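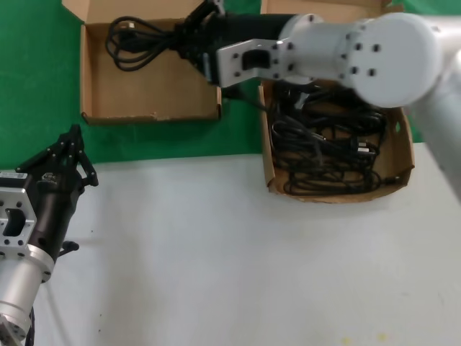 Cable transfer between two cardboard boxes, two-arm bench setup.

Cable handling: frequently asked questions
Paltberg Bench Notes, updated 10/28/25

Can a machine sort a box of power cables yet?
In part. Moving tied bundles from one box to another is within reach of a two-arm station. Loose, tangled cable is still slow and often needs a person.

Why are cables harder than rigid parts?
A rigid part has one shape. A cable changes shape every time it is touched, and the coil on top may be hooked through the one under it. A gripper closing on one loop can lift three.

What is the Stolau test?
Our in-house chore trial. A full box and an empty one are placed next to each other, and the arms move one item per cycle. A cycle counts only if a single item lands inside the target box. We logged 674 cycles in September.

How fast is it?
The limit is 90 seconds per cycle. Tied bundles usually finish well inside it. Tangles often do not. A person does either in a few seconds.

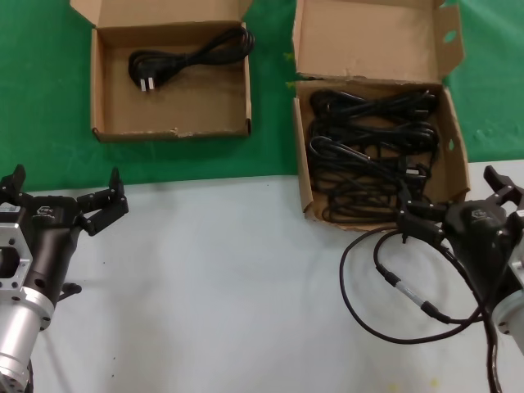 One tied bundle in the left box; bundles and loose cable in the right.

Does tying the cables first help?
Yes, more than any change we made to the grippers. A tie near the middle gives a stable grasp point and keeps the plug ends from swinging. Somebody has to do the tying, and that labor is not in our cycle times.

Can it tell one cable from another?
Not reliably when all of them are black. Plug ends are the best cue if they face up. Zesness, our planning software, treats anything it cannot separate as one item.

Would this work at home?
Not at a sensible price. A kitchen drawer has less room for the arms and a wider mix of objects.

What about a shop floor?
Returns desks and repair benches are the closer fit. The Fernandes line is scheduled for a trial with pre-tied bundles only. Untied cable stays with the bench staff.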